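Nine hundred and counting

We passed 900 recorded runs for Trudari in June and I'm still grinning! Every one is a person steering the arms through a bit of bedroom tidying, start to finish, so the model has something decent to copy. My best session so far was 44 keepers, with tea breaks (plural).

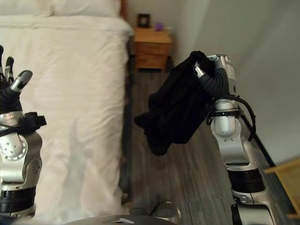
Clothes are my favourite thing to record, mostly because they never hang the same way twice. Shirts, towels, jumpers — I want the lot in there. Dark cloth gets extra runs from me, and a black garment held up by one corner, with the bed on one side and bare wall on the other, is just the sort of start I like to give it. The folds go wherever they fancy and the left hand has to work out where to come in.

Next up is the Preletti set, three rooms' worth, and I've already bagged the first slot.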